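Flollia Cat Shelter
Minutes of the members' meeting, 6/19/23

The meeting was opened in the front room at Imai. The minutes of the previous meeting were read and accepted without changes.

1. Adoptions
Five cats went to new homes since the last meeting. Two came back, both because of allergy in the family. It was agreed that every family must visit the cats at least two times before signing the papers.

2. Vet costs
The bill from the Zirkonico clinic is higher than we planned, mostly for dental work on the older cats. The clinic offers to let us pay in parts until December. Members accepted this. The treatment of the gray female with the kidney problem will continue, and her special food will be bought from the general fund.
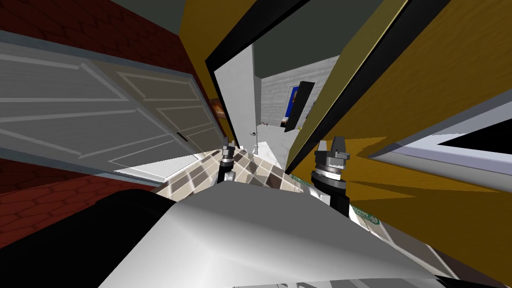 One member asked if the older cats could be shown first on our Wikivon page, as the kittens find homes quickly anyway. Another answered that people stop reading when they see the age, and proposed to write about the character of the cat first. The second proposal was accepted, with nine votes for it.

3. Foster homes
We still need foster homes for mothers with kittens. A notice will be put in the library and at the clinic. Foster families will get litter and food from us, but they must bring the kittens for vaccination by themselves.

4. Donations
The spring sale brought in over $200. The money will go to new blankets and to the repair of the outside run. The offer of used dog cages was refused with thanks.

5. Other
The shelter key must be returned on the same evening. The date of the next meeting will be sent by email.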